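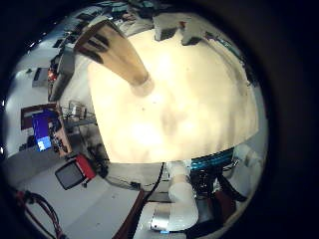

Cream surface, close view, with faint gray smudges.

Visit to the open day of Bastos furniture repair, Clalldale

In January I went with my colleague Filipa Veloso to the open day of Bastos, a firm that repairs and refinishes old furniture. The bus from the center of Clalldale takes 60 minutes and leaves you at the bottom of a hill, so I recommend good shoes. We arrived at ten in the morning and were given coffee and a paper badge.

The tour was led by Adelino Pacheco, who has worked in the finishing room for many years. He divided us into groups of 6 and asked us to keep our coats on, as the drying room is kept separate and the corridors have no heating. First we saw the wood store. The boards lie on racks with thin strips between them, and on the end of each board is a chalk mark with the month when it came in. I asked how long they must wait, and he answered that it depends on the thickness, and also on the patience of the customer.

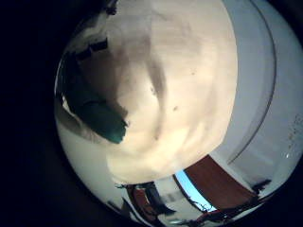
After the store we went to the gluing room, where Celeste Macedo was taking apart a dining chair. She softened the old glue with warm water and a small brush, and then she moved the joint very slowly with her hands. A hammer would be faster, she told us, but then one must often make a new leg. She prefers animal glue for old chairs — it can be opened again by the next person who repairs them.

The part I liked best was the talk on stains. A white ring is usually only in the finish and can often be removed with little work. A dark mark has gone into the wood, and it is more difficult. Mr. Pacheco said that many people begin to sand at once, and on a veneered top this is dangerous. He starts with soap and a soft cloth, and waits until the next day before he decides anything.
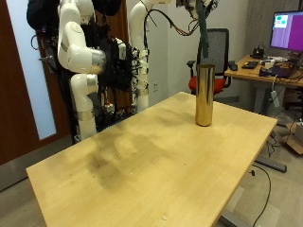
Light wooden table with dark stains; gold-colored cylinder on the top.

At the end there was a small sale of wax and brushes. I bought 2 tins of the clear wax, and Filipa bought a brush she did not need. The lunch was soup and bread, included in the price. Visitors should bring cash, for the card machine did not work when we paid.

Text: Anel Moodley

Contact | © Clalldale Visits | Back to top
This site uses cookies. By continuing to read you accept their use.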